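Grandadard Work Table
Owner's Guide, Section 5: Preparing and Caring for the Top

Read this section before you use the table for the first time. The top arrives finished. Do not sand it, oil it, or paint it. The steps below apply to the light wood finish. If you ordered the painted top, go to Section 6.

The grain pattern differs from one top to the next and also across a single top. Long streaks may sit close together in one area and spread apart in another. Under strong light the grain can look very faint. None of this is a defect, and tops are not replaced on account of grain.
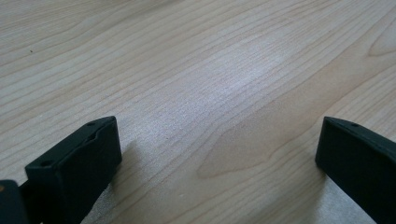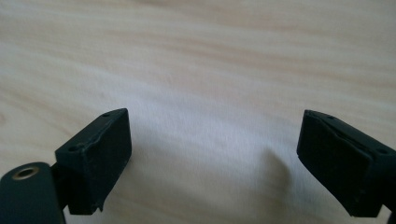

Light wood finish.

5.1 Before First Use

1. Check that all 8 frame bolts are tight (see Section 2). The table should not rock when you press on a corner.

2. Peel the protective film off the top. Start at a corner and pull slowly, keeping the film low and close to the surface. Do not lift it with a knife or a scraper.

3. Wipe the whole top with a soft, damp cloth, following the grain. Dry it right away with a second cloth.

4. Look along the surface from a low angle with a lamp at the far end. Scratches and dents show up best this way. Report shipping damage to your dealer before you put the table to use.

5. Leave the top uncovered for 2 days. The finish evens out in color when all of it gets the same light.

Note: A slight smell from the finish is normal in the first week. Open a window if it bothers you.

5.2 Everyday Cleaning

1. Clear the top. Lift objects off. Do not slide them.

2. Brush away grit and crumbs with a soft brush.

3. Wipe with warm water and a few drops of dish soap. Wring the cloth out well first.

4. Wipe again with clean water, then dry. Pay attention to the front edge, where water tends to collect.

CAUTION: Do not use scouring powder, steel wool, bleach, or acetone. These dull the finish and the damage cannot be polished out.

5.3 Stains and Marks

Ink or marker: Dab with rubbing alcohol on a cotton ball. Test first on the underside. Rinse and dry.

Glue: Let it harden, then push it off with the edge of a plastic card.

Black scuffs from rubber feet: Rub lightly with a white eraser.

Pale rings from cups: Let the top dry overnight. Most rings fade. If a ring is still there after several days, the finish has been affected and the mark is permanent.

5.4 Heat, Weight, and Sunlight

Put a trivet or a thick pad under anything hot. A folded dish towel is not enough for a pan straight from the stove.

Add felt pads to metal tools, clamps, and lamp bases that will stay on the table. Replace the pads when they wear thin or pick up grit.

If the table stands by a window, move the things on it from time to time. The finish darkens a little with age, and areas that stay covered will remain lighter.

CAUTION: Do not stand or kneel on the top.

5.5 Moving the Table

Two people are needed. Lift by the frame, never by the top. Tighten the frame bolts again once the table is in its new place.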